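Cables, cords and the drawer of doom

Every house has one. Ours was the bottom drawer in the kitchen, the one that only opened if you lifted it and swore a bit, and it had every charger, lead and adaptor we'd owned since we moved in. I put off sorting it until November, when the rain had set in and I'd run out of excuses, and I've been a bit evangelical about it ever since (sorry to all my friends!).

First job, tip the whole lot out. Don't try to do it in the drawer, you'll only stir it. I use a table with a wipeable top and put the kettle on. Anything with split rubber, bent pins or a scorched look goes straight in a bag for the electrical recycling. Please don't wrap it in tape and hope for the best — I did that with a lamp flex once and I still feel a bit sick thinking about it.

Next, match leads to gadgets. If you can't match one up, stick a bit of masking tape on it with the month written on and put it in a shoebox. If it's still in there by spring, off it goes. I lost 15 leads that way and haven't missed a single one, although my husband did ask after the camcorder charger. We haven't got a camcorder.

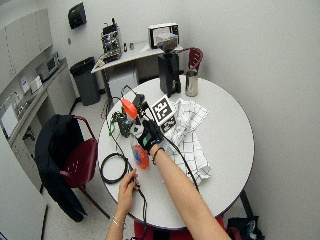 Yaqin Guo
Home and kitchen tips, Midwood

Now for coiling, and this is where I get fussy. Winding a lead round your elbow and hand puts a twist in it every time, and after a year or so it fights you. Let it fall into loops the way it wants to go, nice and loose, and turn it a little between finger and thumb as you feed it round. Never wrap it tightly round the plug. The bit where the lead meets the plug is always the first to go.

For ties I like the strips of hook and loop tape you can cut yourself. Bread bag clips are good too, and you can write on them in biro. Elastic bands go sticky and horrible after one warm summer, so I've given up on those altogether.

Sticky lead? We've all had one that lived next to the cooker. Unplug it, wring a cloth out in warm water with a drop of washing-up liquid until it's barely damp, and pull the lead through it. Keep the cloth well away from the plug ends, then go over it again with a dry tea towel and leave it overnight before you use it. For old label glue, a dab of cooking oil on kitchen roll, wait 2 minutes, wipe, then the soapy cloth.

As for where it all lives now, I cut up cereal boxes to make dividers and stood them on end in the drawer — phones at the front, kitchen bits behind, and the long extension leads hung on a hook in the cupboard under the stairs. Loo roll tubes work for the short ones. The drawer still sticks, mind you. I've rubbed a candle stub along the runners and it's a bit better, but I think it wants planing.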